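Getting my grandmother's recipes off an old hard drive

Sunday, June 12, 2022

My grandmother typed up her recipes in the last years she was still cooking for the whole family. Before that they were on cards, on the backs of envelopes and in one case on a piece of a flour bag. She used a word processor that nobody makes anymore and saved every recipe as its own file, with names like CAKE2 and SOUPMEND. The second one is the soup from Menden, where her sister lived.

When she died the cards went to one cousin and the computer went to my parents' basement. I had always assumed somebody had printed the recipes. A few people had printed the ones they liked. My mother had the plum cake and the red cabbage. My uncle had four pages of Christmas cookies with the last page missing, so for years his version of the almond crescents had no oven temperature and he just guessed.

Last August I said at dinner that I would sort it out. I then did nothing until this spring.

There were 917 files on the drive. A lot of them were letters, and I have put those in a separate folder for my mother to go through. Once I had taken out the letters, the duplicates and a long run of church bulletins, I had 81 recipes left. Opening them took some patience. A plain text editor will show you the words with junk characters in between, and for a recipe that is good enough. The fractions were the main problem. Every half and quarter came through as the same symbol, so a half cup of sugar and a quarter cup of sugar looked identical. I had to check those against the cards or cook them.

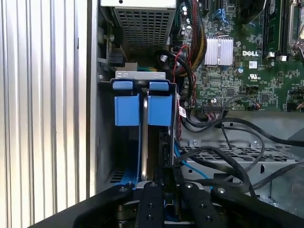 Dorota Kozłowski wrote after my last post that I should leave the fractions blank in the family copy until I had cooked each one, because once a wrong amount is printed people will follow it for thirty years. She had the same trouble with her father's pickling notes, where the salt was off by half in every copy but one.

I took her advice. The blanks are marked with a row of dashes and I fill them in as I go. So far I have cooked nine. The potato dumplings needed the smaller amount of starch. The poppy seed roll needed the larger amount of everything, and my first try came out the size of a sandwich. The soup from Menden was right the first time. It is mostly leeks and barley, with vinegar added at the end, and I had forgotten about the vinegar completely.

Some of the instructions are very short. The one for yeast dough says to knead it until it is finished. Another says to bake "as for the other one," and I still don't know which other one she meant. I have decided not to rewrite these. My notes go underneath in a different typeface, with my initials, so that whoever reads it later can tell which part is hers.

I am also keeping the spelling. She wrote "tabelspoon" in every single file and it would look strange to me fixed.

For the printed version I want something that lies flat on a counter. Spiral binding is ugly but it works. The local print shop quoted me a decent price with a minimum of 100 copies, and we are not that big a family, so I am going to ask elsewhere. If anyone has had a small run done in the Midwest and was happy with the paper, please leave a comment. I would like pages that can be wiped.

Next on the list is the duck, and after that the three versions of potato salad, which are all called SALAD and differ only in the amount of onion. My uncle says it is the one with the most onion. My mother says it is not.

Posted in: Family, Cooking
Previous: What was in the basement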